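My uncle Bhupendra Kanaujia swore he could fix anything on a table if you gave him till four o'clock. So I gave him till four. I'd paid 50 bucks for my grandmother's old music box to be fixed at Berkon (never again!) and it came back playing half a tune.

He leaned right over it in his black T-shirt and went quiet. Rekha Sandhu said she'd only stay a minute, and she stayed the whole afternoon, humming the missing part so he'd know what to listen for.

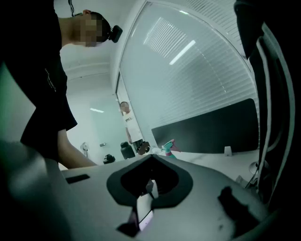 Leaning in, with company at the door.

"Higher," he kept telling her. "It goes higher there." They argued over one note until I went and made tea, and I was still hunting for sugar when I heard it, thin and slow, the part Grandma used to sing with her mouth full of pins. I left the kettle screaming and ran.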